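Tondodby grasping study — FAQ

Last updated 8/18/23. Questions we keep getting by email, answered quickly. If yours isn't in here write to Souad Abdelaziz, address on the contact page.

What is Tondodby?

A method for teaching a robot arm to pick up soft, lumpy things it hasn't met before. Also the name of the dataset that goes with it. Yes, confusing. We'll split the names at some point.

How is it different from Ramska?

Ramska was our older method. It chose one grip from one view and went for it, no second thoughts. Tondodby looks again on the way down and is allowed to change its mind about where the fingers go. Same arm, same gripper, same training set-up otherwise. So any difference in the results should come from the second look.

How much data did you use?

3,469 recorded grasps in total. 1,921 of those made it into training. The rest were dropped for bad timestamps, for the arm being stopped by hand, or for the object being off the table before the attempt began. The dropped ones are in the download too, in their own folder, if you want to check our choices.

And for testing?

127 objects, none used in training. Each one tried from 2 starting positions. Position A is the middle of the table, position B is close to the near edge, where the arm has to fold back on itself. B is much harder. We report them seperately and please do the same if you compare against us.

Which counts as a success?

Object lifted clear of the table, held while the arm swings over the bin, let go inside the bin. Dropped on the way = fail. Lands on the rim and falls in = success, we argued over that one for a while.

Why soft objects?

Because the hard ones are mostly fine already. A box has flat sides and stays a box when you squeeze it. Bread doesn't. Sponge squashes and then slides out sideways. The old method would close on the first bit it touched and lift nothing.

Why three fingers and not two?

Two would be cheaper and easier to model. Three gives us more contact on odd shapes, and lets one finger go in first and feel for the surface. We've not run the full comparison, so don't quote us on three being better.

Does it work on other arms?

Landeg have tried it on theirs and got it running after a re-calibration. We haven't seen full numbers from them yet. The Soton group are looking at a different gripper with the same code — ask them, not us.

Do people need to stand clear during a run?

Follow your own lab's rules. Ours: outside reach of the arm, one person on the stop button and doing nothing else. Sitting in view of the camera is OK. The method was trained with people in the background and we didn't crop or blank them out of the training input.

What goes wrong most?

Flat things. Anything thinner than a fingertip gets pushed along instead of picked up. Shiny table tops are next, reflections put the second look off and it hunts about for a bit before closing. Light-coloured object on a light table is also poor, worse than we said in the first draft of the paper. Fixed in the current version.

How long does one attempt take?

Longer than Ramska, the second look costs time. Timings per attempt are in the log files. We haven't tried to speed it up.

Can I use the data in a product?

Research only for now. Licence text is in the download, read it before asking please. Commerical use is a separate chat and a slow one.

Will there be a version two?

Yes. Objects touching each other is the next job, so two rolls side by side, or a sponge leaning on something. At the moment it treats them as one big lump and grabs the middle.

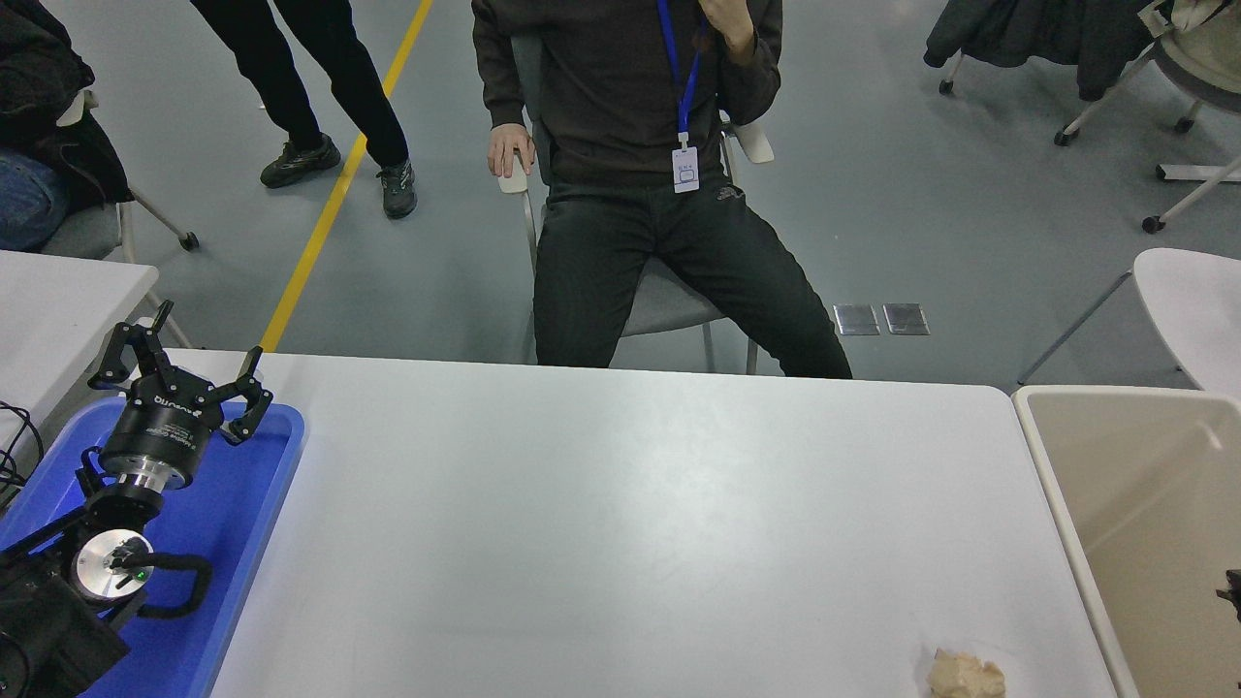 Code for the touching-objects work isn't public yet. It'll go up in the same place as the rest once the calibration scripts are tidied, and the mailing list gets told first.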